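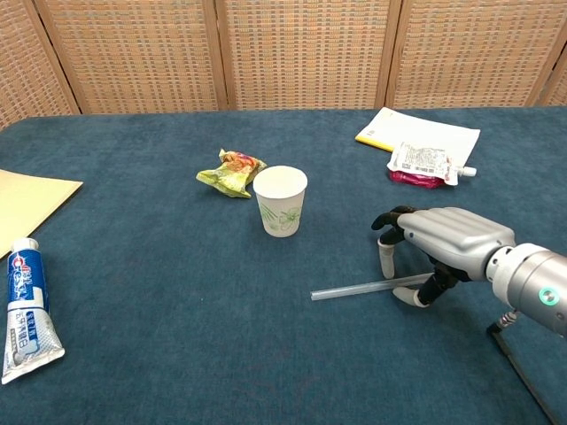

4.2 Before the visitors come in

1. Spread the cloth on the table and make it flat with your hands.
2. Put the small objects on it with free space between them. Keep the front half of the cloth clear.
3. Check that the ring light on the wrist is on.
4. Start Billow and choose the program "Open day".

Note: One round takes 154 seconds.

Caution: Visitors must stay 1,000 mm from the table while the arm is moving.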